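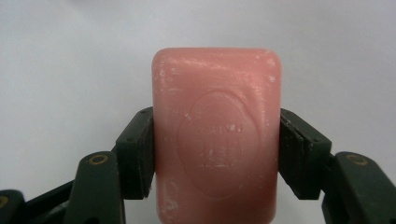 The good soap

6 April 2018

Aino gave me a bar of pink soap in December, and I did what my family has always done with nice soap: put it in a drawer with the sweaters and felt rich. My mother had soap older than I am.

Last month we ran out of the ordinary kind and I finally caved. It has a little crest pressed into the front, with some lettering over it that I never read while it was readable. Now it's mostly a rumor. I like to think it says Pomard, or possibly "wash."

The whitish film on it bothers Eino, who wants us to switch to a pump bottle. We have owned two pump bottles. Both spat sideways onto the mirror, and I was the one with the rag.

So the bar stays. The sweaters smell of nothing again.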